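Grerkell Adds 14 mL Stirred Cell to Salminen Ultrafiltration Line

LONDESMONT – Grerkell has added a 14 mL stirred cell to its Salminen line of bench-scale ultrafiltration equipment. The new cell fills the gap between the existing small-volume and preparative models and accepts the same flat disc membranes as the rest of the line. Shipments begin in December.

The Salminen 14 is intended for concentration, buffer exchange and desalting of protein and polymer solutions under gas pressure. The cell body is clear polysulfone with graduated markings. The membrane support is a one-piece grooved plate that drains to a central outlet. A suspended magnetic stir bar turns above the membrane and limits the build-up of retained solute at the surface without touching it.

Minimum working volume is 2 mL. The O-ring seat has been recut so that the disc lies flat before the base is tightened, which reduces bypass at the outer edge. The cap carries a pressure relief valve and a gas inlet, both of which can be removed by hand for cleaning. All wetted parts tolerate dilute sodium hydroxide and common alcohols. Chlorinated solvents and ketones should not be used.

Regenerated cellulose and polyethersulfone discs are supplied in seven molecular weight cutoffs. Cellulose is recommended for dilute protein samples where adsorption losses matter. Polyethersulfone gives higher flow rates and is the better choice for samples at high pH. Discs are packed in glycerin and must be rinsed with water before first use.

Each production lot of discs is tested for water flux and for retention of marker solutes. Lot 639, the first released for the new cell, has passed both tests, and its certificate is available on request. Later certificates will be packed with the discs.
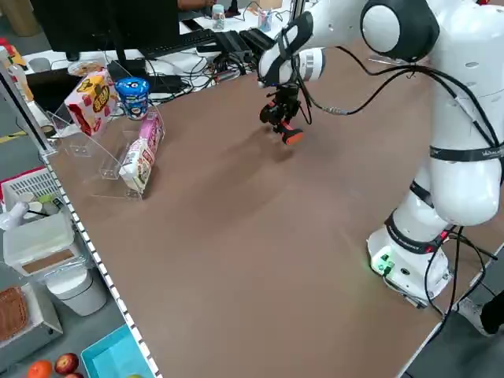
Rania Haddad said the smaller hold-up volume was the main reason her group had asked for the cell, adding that she would still like to see a cutoff between the two lowest grades. "We recover more of the retentate in the first draw – the rinse step is now optional for most of our samples," she said.

Existing Salminen stands, stir plates and gas fittings can be used with the new cell. Caps and bases are not interchangeable with those of earlier models. Replacement O-rings are sold in packs of two.

Orders and requests for sample discs are handled by Ukden, distributor for the Salminen line. Technical questions may be directed to Imad Masri at Grerkell, Londesmont.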